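Report of a visit to the ear, nose and throat department, Kandby District Hospital

Written by Bayu Tambunan, second year resident

In December I was given the chance to visit the ENT department of the hospital in Kandby, together with my colleague Quang Mai, who is an audiologist. Our own hospital in Votudcombe is planning to open a clinic for chronic ear disease, and our head of department wished us to see how such a clinic is run in a place with similar patients and a similar budget.

We were received at 8 in the morning by Dr. Muthoni Ogola, the senior consultant. She first took us to the outpatient area. The clinic registered 2905 new ear patients in the last year, and the largest group among them were adults with discharge for many years. Each patient is seen first by a nurse, who cleans the ear by dry mopping and writes the history on a single page. Only after this does the doctor examine with the microscope. In our hospital the doctor does both, and I believe we lose much time in this way.

The hearing test room is next to the registration desk, and Quang was not satisfied with this. He measured the background noise with his own meter and found that it was too high for testing the low frequencies. Dr. Ogola agreed and told us that the room will be moved when the new corridor is finished. 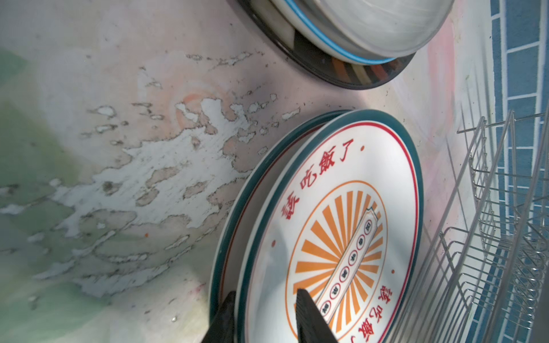 After tea we joined the operating list. There were 2 theaters working, and we stayed in the smaller one with Dr. Charoen Kamolrat. He performed a tympanoplasty with a cartilage graft and then a mastoidectomy for cholesteatoma in a man who had already been operated on as a child. The second operation was slow, as the landmarks were changed by the old surgery. Dr. Kamolrat spoke to us during the whole procedure and let us look through the side arm of the microscope. I was glad to see how he kept the drilling wide and found the sigmoid sinus early before he went deeper.

The department reviews its ear surgery every year. Of the patients who had simple repair of the drum, 95 percent came back for the first check, but the number was much lower at one year. Many of them live far away and feel well, so they do not see why they should pay for the bus. Now a clerk telephones each patient in the week before the appointment. I asked if we could have a copy of the call sheet, and it was given to us.

In the afternoon there was a short teaching session for the residents. Omprakash Malhotra presented five cases of facial weakness with ear infection, and the discussion was quite strong about when to operate and when to wait. I did not agree with all that was said about steroids, but I learned from the way the cases were prepared.

Our recommendations for Votudcombe are the nurse cleaning, the single history page and the telephone calls. Quang will write separately about the sound room. Dr. Ogola has offered to receive one of our nurses for two weeks, and the request form is with the training office.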